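Brorketti Review | May 8, 2019
3 comments | 2 shares

If you have ever wanted to teach a robot arm its household chores without buying the arm first, Plilodeo may be just the thing. It is a practice kit that runs entirely on your computer, and I have been happily losing evenings to it – more of them than I care to admit! I went straight for the bathroom, naturally.
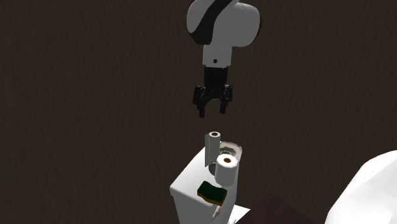
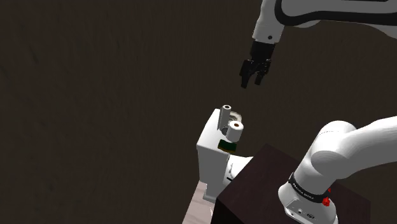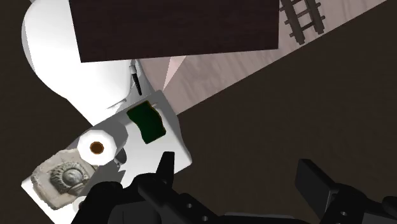 Plilodeo's simulated bathroom, seen from three viewpoints.

The toilet paper drill sounds easy, and my first two tries were dreadful, but the controls are friendly and the manual is a pleasure to read (a rare thing). Shadows look a bit flat to me. The maker, Drernden, promises a kitchen in October, and I will be first in line.

3848 views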